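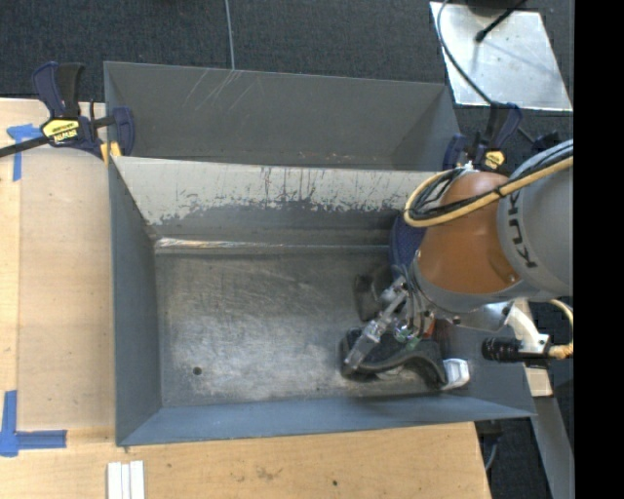
Page last changed: 2023-10-01

The Working Life of a Metal Bin

Paint goes first. On a steel parts bin the back wall takes most of the abuse, and after enough loads the upper part turns pale and rough while the strip near the floor stays dark and smooth. The gray bin at the front has reached that stage. Its back wall is worn gray-white down to a ragged line, with thin dark streaks running through it, and the floor is scuffed and stained brown in places.

Jintana Khamphan inspects bins for Wadlow, a container repair shop in Clumden. The shop took in 264 units in August and scrapped 26 of them. Surface wear was not the cause in any case.

"Scratches are cosmetic," she says. "I look at the seam."

The seam is where wall meets floor. Dirt and moisture settle there, and the metal can thin from the inside out. Rusty tints along the joint, such as those at the left end of this one, call for a wire brush and a closer look -- no more than that at first. If the brush exposes pitting, the joint is ground back and rewelded.

Sloping sides help small parts slide toward the middle, but they also spread rubbing over a wider area. Goodwin, which rents bins to machine shops, keeps 896 in circulation and repaints only the outside. Its inside coating trial with Nilex ended after 11 weeks, when flakes began turning up among the parts.

Khamphan favors bare steel, wiped down and lightly oiled between jobs. Holes in the floor should be checked for burrs and cleared before each refill.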